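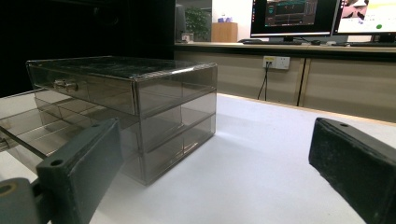
Plollero Drawers: read me first

Welcome, and thank you for stopping by! Plollero is a small collection of pictures and notes about little tabletop drawer units, the see-through sort people keep on a desk or dressing table for hairgrips, stamps, spare buttons and all the other odds and ends that wander off.

What you'll find

There are 105 pictures, sorted into 23 folders, one for each sitting. The notes use everyday words (top drawer, middle drawer, bottom drawer, handle, side panel), and a drawer counts as open if there is any gap at all, however small.

A word on tinted panels

Smoky, see-through sides can be a bit of a puzzle, as the table shows through them. If you can't tell whether a drawer is empty, please write "unsure" and carry on.

Changes

Version 2, October: folder names tidied, spelling put right in the Korno notes.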